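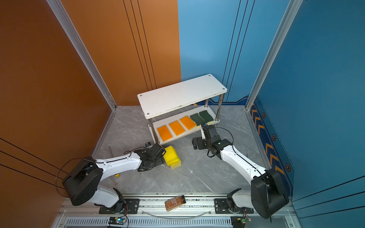
3. Setting up your first chore list

Now for the fun part! Once Clivow is on your phone and your household has a name, you can start filling it with the jobs that keep your kitchen going.

1. Open the Lists tab and tap New.
2. Type a short name. "Dishes" works better than "Everything to do with the sink," and it fits on the widget.
3. Pick how often the job comes up. Daily, weekly and every 16 days are already there, or tap Custom and set your own.
4. Add the people who share it. Each one gets an invite code by text.
5. Tap Save. Your list shows up on every phone in the household (we love this bit).

Note: If you moved over from Closer, your old lists are under Imported. Open each one and tap Keep.

Caution: Deleting a list also deletes its history, and we can't bring it back. Use Archive if you think you might want it again in May.

Restocking reminders

Sponges, dish soap, trash bags: anything you run out of can have its own reminder. Tap the plus sign, choose Supply, and enter how many you like to keep on hand. Clivow will nudge you when you're down to 3.

Stuck? Error 2626 means the invite code has expired. Send a new one from Members.

Guide updated Apr 28, 2023 by Remedios Tiongson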